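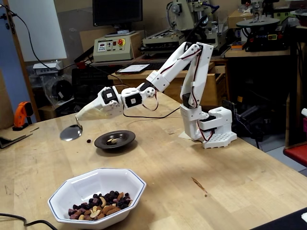

Flodport desktop arm kit: read this before you order the spoon

Updated 7 Dec 2020

I sell the Flodport as a kit for people who like printing their own parts, and I love this little arm, but I'd feel bad taking your money without telling you about the wrist fault first. So, long version!

The Flodport is a white 3D-printed arm driven by small servos, and my test job for it is serving trail mix. Scoop from the white bowl, swing over, tip onto the dark dish. Raisins, almonds and cashews are a meaner test than you'd think (all different sizes, and the raisins stick to everything).

What went wrong

In April my shop unit started dropping its load halfway through the swing. No warning, no error, the wrist just let go and the spoon flopped down. I blamed my code for days. Then I checked the log and the first drop was at cycle 2938, and after that it happened every 50 cycles or so until the servo quit for good. The gear inside had stripped. A metal spoon held way out at the tip is a lot of leverage for a small servo, and I'd been running it too fast on top of that. 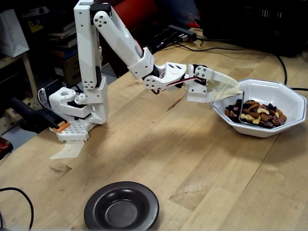

I've been trying lighter scoops ever since, including some pretty ugly ones made from tape or film. Ugly is fine with me if the wrist survives. They don't dig as well as a spoon does, so you'll want to slow down the dip and go in at a shallower angle.

What's in the kit now

Printed arm parts, base and perforated foot plate
Servo set, plus 2 spare wrist servos from Plostano
Flelberg inline cutoff switch
Wiring and screws

Please wire in the cutoff switch. When my servo failed it kept pulling current and got hot enough that I didn't want to touch it, and I was fumbling for the plug the whole time. Keep your fingers out of the elbow too, it pinches!

I now swap the wrist servo at 2000... no, sorry, old note. Run it light and slow and I'm happy to say 4000 cycles, but check it for play before then. If you own an older kit, write to me through the Ostapchuk shop page and I'll mail you the spares free.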